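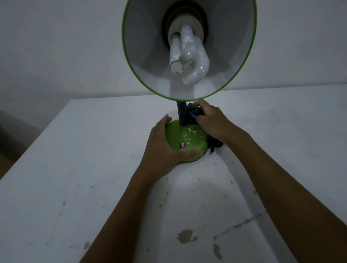 Green Gooseneck Desk Lamp, used
Item 394
Price: $37
Condition: used, cosmetic wear
Listed 6/12/23

I have a soft spot for this one and I almost didn't list it! It's a small desk lamp with a domed green base, a black gooseneck and a wide cone shade that's pale on the inside with a bright green rim. Very much a homework lamp, or a sewing table lamp, or the lamp you clamp your eyes on while you glue tiny model parts together at midnight (guilty).

It came to me in a box of shop odds and ends from a house clearance over in Rustness, along with a stack of picture frames and a Mondal fan that I've already sold. I wiped it down and left the rest alone. I don't repaint things and I don't scrub them until they look new, so what you get is the lamp as it has lived.

Condition, the long version

The base has white paint specks on it, mostly at the front and middle, plus a few along the bottom rim. There are scuffs too. My guess is it sat on somebody's workbench while a ceiling got painted. I picked at one speck with a fingernail and it held on pretty well, so if you want them gone you'll need patience and a plastic scraper. Please go easy on the green, it's nice and glossy and it would be a shame to dull it.

The gooseneck bends the way you'd hope and stays where I put it. There's a slight bend right where it meets the shade and I've left that as is. When you move the shade, keep one hand on the base. I do it every time out of habit, and it saves the lamp from sliding across the table at you.
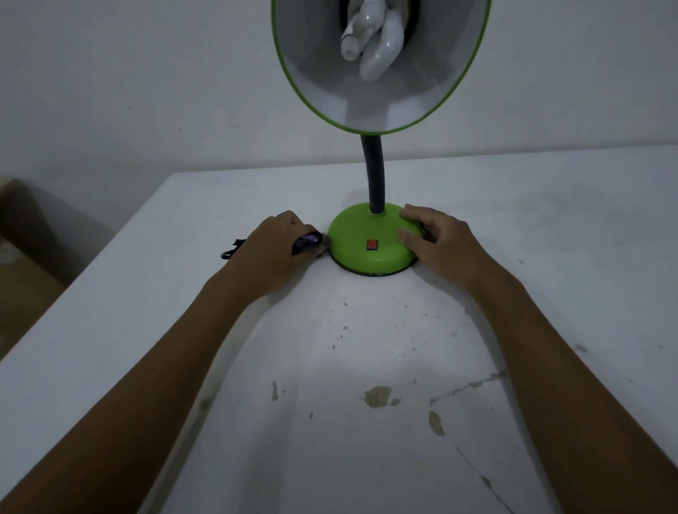 The switch is the little red one on the front of the base, and I love that it's there and not halfway down the cord behind the desk where you have to go fishing for it. It clicks firmly. The cord is black and long enough to get from my desk to the wall with some slack left over, but my desk is right by the outlet, so message me if you need an exact length and I'll get the tape out.

About the bulb

I'm leaving the compact fluorescent in because people ask for something to test with. It's a grubby old thing with streaks and flaky patches on the glass, so think of it as a freebie and plan on buying your own. If you do swap it, unplug first and let it cool, and hold it by the collar instead of the glass tubes. Old CFLs need to go to a proper recycling drop-off and not in the kitchen trash.

Shipping and pickup

Pickup is free from my unit in Costthorpe. Shipping is a flat $5 and I pack lamps with the shade stuffed and the neck wrapped so nothing rattles. I'm closed for most of August, so anything ordered then goes out when I'm back.

Looking for a pair? I have a Trokari clip lamp in cream, item 337, that looks great next to this green. Buy both and I'll skip the shipping.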